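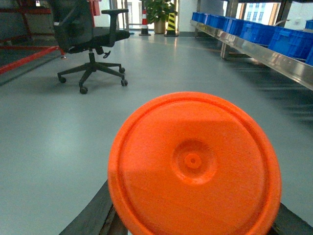
MEMORIAL STATIONERY > PRINTED ORDERS

Odville Memorial Folder, A5, 16 pages

We print a lot of orders of service and we sell this one without the usual soft-focus language. It's a stapled booklet. It won't make the day easier, and any printer who says their paper stock will is charging you for the adjective.

The Odville is 16 pages including the cover, on uncoated off-white. The inside pages are light enough to fold flat in a jacket pocket. The cover is 300 gsm, heavy enough to stand on a mantelpiece for a year or so before it starts to bow. Finished sheets open out to 297 mm across the long side, so a home scanner will take a full spread if a relative overseas wants a copy.

Sixteen pages is more than most families need. We'd sooner tell you that now. If you have two hymns, one reading and a short notice, buy the four-page Plirkus card and save the difference. The longer booklet earns its price when there are several speakers, a full liturgy, or a lot of photographs that somebody has already agreed on.

What's included
Layout by a person, from your text and photos
One emailed proof and one round of changes
Matching envelope for the copy kept by the family
Black or dark grey staples (no gold, it flakes)

What isn't
Writing the notice. We'll fix spelling and query dates that don't add up, but we don't write life stories from a form. We've read plenty that came out of templates and they all describe the same cheerful, hard-working person who loved the garden.
Clearing the rights on song lyrics. Ask the celebrant or the church office.
Photo restoration. We can lighten a dark print a little. Claims that a thumbnail from a phone can be "enhanced" to a full cover should be treated with suspicion – ours would be no better.

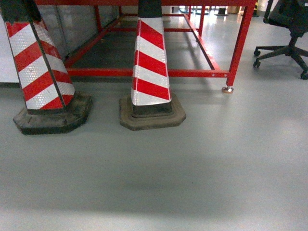 Red and white striped posts, black bases

Sizes of run
The minimum is 65 copies. Funeral homes commonly suggest one for every person expected, and we think that's too many. Couples share, children draw on them, and a stack is always left in the foyer. Order for two-thirds of the room and add a few for posting.

Paper and finish
We trialled the Pitkänen recycled stock in June and went back to our usual sheet. The colour was lovely, but faces printed on it looked grey, and that is the wrong fault to have in this line of work. The Prornitia linen-effect cover is still available on request. It costs extra, and from the third pew it looks like plain card.

We don't offer seeded paper. Customers have asked for it many times, and we have yet to hear back from one who got a flower.

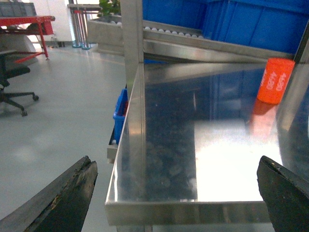
Proofs and delivery

Send the text as one document, with names spelled the way the family spells them. Have a second relative read the proof, preferably one who wasn't involved in writing it. Middle names and maiden names are where the mistakes hide.

Printing starts once the proof is approved in writing. Courier delivery is to metropolitan addresses only; regional orders go by express post, and we won't promise a day that the post itself won't promise. If the service is very close, ring before ordering and we'll say plainly whether it can be done.

Reprints with a corrected error of ours are free. Reprints for a changed mind are charged at the normal rate.

Prices and stock checked August 24, 2026.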